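Imprimir | Enviar por e-mail

Boletim Tridari – 4/11/25

A fita azul venceu

Quem acompanha o projeto Wirbridge desde julho deve lembrar que a nossa grande dúvida científica era se o modelo de linguagem entendia "à esquerda". Não entendia. Entendia "esquerda" como uma região vaga do universo, de preferência longe do objeto pedido.

A solução que vamos apresentar no relatório tem um nome comprido e cabe num rolo de fita. Dividimos a mesa em células e passamos a gravar as demonstrações célula por célula: o operador sorteia a posição inicial, conduz o braço até lá, pega, larga, e o sorteio recomeça. O método antigo deixava a escolha a critério de cada um, e o critério de cada um era invariavelmente o canto mais confortável. O conjunto de julho tem 2.996 episódios e uma fé inabalável no centro da mesa.

Com a grade, bastaram 400 episódios novos para a política treinada do zero superar a antiga nas posições de borda. No centro, as duas empatam, o que foi recebido com certo mau humor por quem gravou os 2.996. Repetimos o treino com 3 sementes diferentes e a ordem não mudou.

Falta a parte desagradável. O avaliador, batizado de Rudness num dia ruim, levantou a hipótese de que a rede esteja lendo a fita em vez de aprender a mesa. É uma objeção irritante e provavelmente boa. A próxima rodada terá 2 condições, com a grade e sem ela, mantendo os mesmos sorteios. O pessoal do grupo Urrego se ofereceu para rodar a avaliação às cegas, sem saber qual política é qual – nós também preferimos não saber, por enquanto.

Um pedido prático a quem usa a bancada: não retoquem a fita por conta própria. As linhas meio tortas já estão nos dados, e endireitá-las agora seria mudar o experimento por razões estéticas. Os scripts de sorteio estão na pasta do projeto, com instruções que alguém ainda vai terminar de escrever.

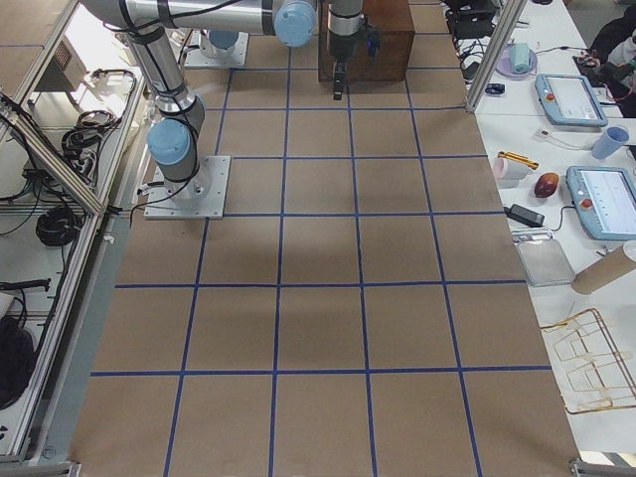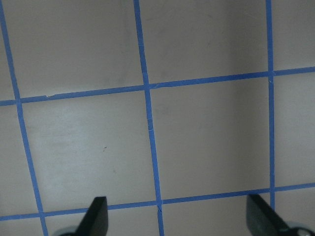

A grade de fita azul, na vista geral da mesa e na câmera do punho.

Imprimir | Enviar por e-mail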